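Gathering laundry, one example at a time

Erasto Mfaume spends most of his working week on a heap of clothes. He runs data collection at Tanirden, a small firm that trains two-armed robots to sort and fold laundry, and when we spoke on 24 April 2021 he had come in on a Saturday to finish a batch.

The software learns from examples. An operator drives both arms by hand through a task, the joint positions and camera views are saved together, and that run becomes one example. The present set is meant to hold 3000 of them.

"People hear 3000 and think it's a lot," Mfaume said. "For a shirt it isn't. A shirt can land in any shape you like. With a block you can get by on far fewer."

The batch he was working on is called Mokgethi, after the street the first office was in. The task is to separate garments that have been dropped together. The operator has to find an edge, get hold of it and draw it clear, often with one arm keeping the rest of the pile back.

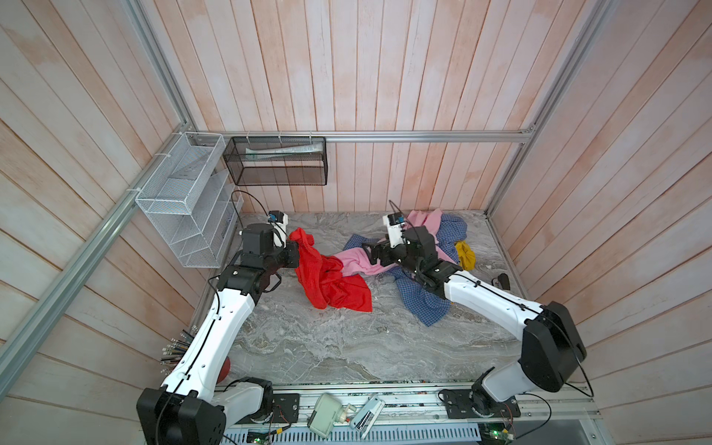
Stidel, where the arms are set up and serviced, would rather see slower runs, and more of them, than quick ones with jerks in the middle. Mfaume agrees up to a point. He said slow runs teach the system to be slow, and that a customer who waits several minutes for one sleeve will go back to doing it by hand.

He asks operators to keep a steady pace and to leave small mistakes in. If the fingers close on air, they open them and try again, and the run is kept. "We used to throw those away," he said. "Then the robot would miss a grip and just sit there. It had never seen anyone miss."

Runs are done in blocks of 100. Before each one the clothes are picked up and dropped again from a set height. Operators are told not to arrange them. Mfaume said this rule is the hardest to enforce, and he has caught himself nudging a collar into view.

Colour matters more than he first thought. An early batch used only white towels, and the system then did badly with anything else. The clothes are now mixed, plain and patterned, and some are swapped out between blocks. A checked pattern is useful, he said, as the lines bend with the folds and give the cameras something to follow.

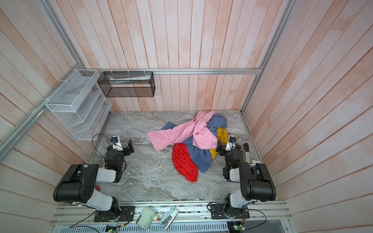 Movov, which reads through the saved runs and marks the bad ones, had a complaint about this way of working: operators form habits. One always starts with the left arm, another always goes for the top garment, and the system picks up both without being asked to. Mfaume doesn't dispute it. His answer has been to change operators within a block and to write down at the start of each run which garment is to come out first.

He is less sure about when to stop. Each new batch helps a little less than the one before. The last one took almost a month, and the gain was small enough that he ran the tests twice.

"I'd like to say we stop at the target," he said. "I think we'll stop when the new runs look like ones we already have."

The Mokgethi batch is due to close in June. After that the team moves on to socks, which Mfaume expects to be worse. They are small, they hide inside other things, and the grippers tend to pick up two at once.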